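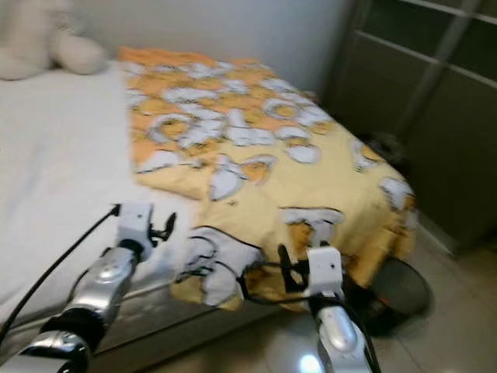

Residents of Siseck have told the council they are tired of finding out about decisions after they have been made, and want agendas in their hands while there is still time to say something about them. That was the most common complaint among the 809 written responses to the council's review of how its meetings are run.

Wistotside Council has now voted to change its meeting rules. The new rules start in May and apply to all ordinary meetings, special meetings and public briefings.

Under the current rules, agendas are published three days before a meeting. Late items can be added up to the start of business, and many have been. From May, agendas and all attached reports will go on the council website 10 days ahead. A late item will be accepted only if the mayor and the general manager both sign a short statement explaining why it cannot wait for the next meeting. The statement will be published with the minutes.

Public question time will also change. It now comes at the end of the meeting, often after 10 pm, and is limited to questions lodged in writing the week before. It will move to 6.30 pm, straight after apologies and declarations of interest, and will run for 20 minutes. Questions can be lodged until noon on the day of the meeting. Speakers will have 3 minutes each. If a question cannot be answered on the night, a written reply will be sent and added to the public record.

The review was prompted by last year's debate over parking charges in Mosine, when the report on the new charges was added to the agenda on the afternoon of the vote. Council later put the charges on hold and asked staff to look at how the item had been handled. The staff report found no breach of the rules as written, but said the rules left too much room for late business.

Nearly 80 per cent of those who responded to the review supported a longer notice period. Opinion was more divided on closed sessions. Some people wanted them stopped altogether, which is not possible where a matter involves staff, legal advice or commercial tenders. Council has instead agreed that the general subject of each closed item will be listed on the agenda, and that the result of any vote will be read out when the meeting reopens.

A proposal to hold every second meeting outside the main chamber was not supported. Councillors agreed to a smaller trial, with one meeting in Siseck and one at the Castellanos Hall in Mosine before the end of the year. Both will be streamed online in the same way as meetings in the chamber. Recordings will stay on the website for the full council term.

The cost of the changes will be met from the existing governance budget. No new positions will be created.

Printed copies of the new meeting rules will be available at the Wistotside customer service counter and at branch libraries. A large print version can be requested at the counter. Council will review the rules after 12 months and will invite written comments again before then.

Media enquiries: Communications Office, Wistotside Council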